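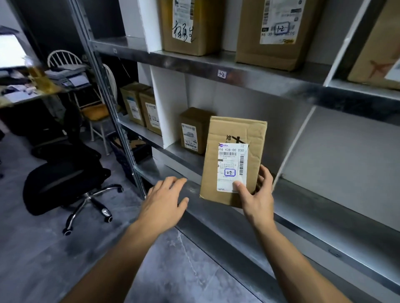
Início | Organização | Oficina | Loja em casa | Contato

Como eu arrumo caixas em estante de aço (e paro de procurar encomenda pela casa inteira)

Quem vende pela internet conhece a cena: chega caixa, você larga no primeiro canto livre, chega outra, vai por cima, e na sexta-feira tem cliente perguntando do pedido enquanto você está de joelhos lendo etiqueta com a lanterna do celular. Eu vivi assim um bom tempo! Meu estoque ficava no quartinho dos fundos, e a lojinha (a Juvgate, peças de reposição para máquina de costura) já tinha crescido mais do que a minha paciência.

Vou contar como faço hoje. É um sistema bem simples, de endereço: cada prateleira tem um número, cada caixa tem um número, e os dois precisam combinar. Dá para montar numa tarde se a estante já estiver de pé.

O que eu uso

- uma estante de aço com prateleiras reguláveis (a minha é uma Karkden, daquelas cinza de parafuso)
- placas divisórias verticais, brancas de preferência
- etiquetinhas para a borda da prateleira
- carimbo ou caneta azul
- marcador preto grosso
- pano, luvas finas e um estilete

Sobre as divisórias: achei que era frescura e comprei só 2. Voltei na semana seguinte para buscar o resto. Sem divisória, a caixa pequena escorrega para trás da grande e some, e aí você compra de novo uma coisa que já tinha. Fiz isso com bobina, com agulha, com correia...

Passo 1: esvazie tudo

Tudo mesmo. Eu sei que dá vontade de ir ajeitando aos poucos, mas misturar o sistema velho com o novo é pedir para se perder. Ponha as caixas no chão, separe por tamanho e aproveite para passar um pano nas prateleiras. Se a estante balançar, aperte os parafusos agora, com ela vazia, e confira se está presa na parede. Depois de carregada ninguém quer mexer.

Passo 2: dê nome às prateleiras

Eu uso dois números com um traço no meio. O primeiro é o módulo da estante, o segundo é o nível. Então 1-2 quer dizer módulo um, segundo nível. Tem gente que começa a contar de cima, tem gente que começa de baixo; escolha um jeito e fique nele até o fim da vida (eu conto de baixo, e levei um mês para convencer minha irmã).

A etiqueta vai na borda da frente, perto do meio da prateleira. No canto ela acaba escondida pela coluna, e embaixo de uma caixa que passa da beirada não serve para nada. Letra grande, fundo branco. As minhas são pequenas e mesmo assim leio da porta.

Passo 3: marque as caixas

Toda caixa que entra recebe o código do lugar onde vai morar. Escrevo ou carimbo em azul, em cima da própria etiqueta de envio, num pedaço livre. O azul ajuda muito, o resto da etiqueta costuma ser preto e o olho acha o código na hora. Só tome cuidado para não cobrir o código de barras! Eu já estraguei um assim e tive que digitar o número inteiro na mão, errando duas vezes.

Se a caixa é grande, repito com marcador no papelão mesmo. Fica feio? Fica. Mas estoque não é vitrine.

Outra coisa: quando reaproveito caixa, risco os códigos antigos com vontade ou colo um papel por cima. Código velho e código novo convivendo na mesma caixa é a receita certa para guardar coisa no lugar errado.

Passo 4: coloque na prateleira

Parece que não tem segredo, mas tem uns jeitinhos:

- Etiqueta sempre virada para você. Sempre. Se o conteúdo permitir, vale deixar a caixa em pé para a etiqueta ficar de frente.
- Segure a caixa pequena com uma mão e use a outra para se apoiar na borda da prateleira, principalmente se for se inclinar. Passe o dedo antes para ver se não tem rebarba no aço (eu lixei duas bordas da minha).
- Alinhe a frente das caixas com a beirada, deixando um dedinho de folga para não tapar a etiqueta da prateleira.
- Caixa pequena com caixa pequena, lado a lado, no mesmo compartimento. Evito empilhar mais de duas.
- Papelão amassado em cima não recebe peso. Se a tampa já está enrugada, ela vai por cima ou fica sozinha.

As pesadas eu deixo da cintura para baixo. As grandes e leves podem subir. E cada prateleira tem limite, viu? Procure no manual ou na plaquinha do fabricante e respeite.

Passo 5: deixe espaço vazio

Esse foi o mais difícil para mim. A gente vê um vão e quer encher. Hoje deixo um compartimento livre em cada módulo, e é ele que me salva quando chega remessa grande da Cronin, meu fornecedor de miudezas, que adora mandar tudo no mesmo dia. Vai para o vão e depois eu distribuo com calma.

Passo 6: anote

Planilha simples: produto, código do lugar, quantidade. Três colunas e chega. Tentei um aplicativo chamado Cludside e larguei, achei que pedia informação demais para quem só quer saber onde estão as agulhas. No último balanço, em julho, deu 1.858 itens cadastrados, e olha que eu jurava que não passava de 1.000!

A regra de ouro aqui em casa é que a caixa não muda de prateleira sem mudar na planilha. Se estiver com pressa, deixe no lugar antigo.

Uns erros meus, para você pular

Usei fita crepe como etiqueta no começo. Descolou no calor e amanheceu tudo no chão. Organizei por cor de embalagem (não pergunte). Pus caixas em fila dupla, uma na frente da outra, e a de trás ficou esquecida tanto tempo que o cliente desistiu. Se precisar mesmo de fila dupla, ponha atrás a mais alta, com o código aparecendo por cima da outra.

No próximo texto mostro como faço a conferência das encomendas que chegam, antes de irem para a estante. Se você usa outro jeito de numerar, escreva nos comentários, adoro ver estante dos outros.

Compartilhar | Salvar | 2 comentários

Este site usa cookies para melhorar sua navegação. Ao continuar, você concorda com a nossa política de privacidade. Aceitar | Preferências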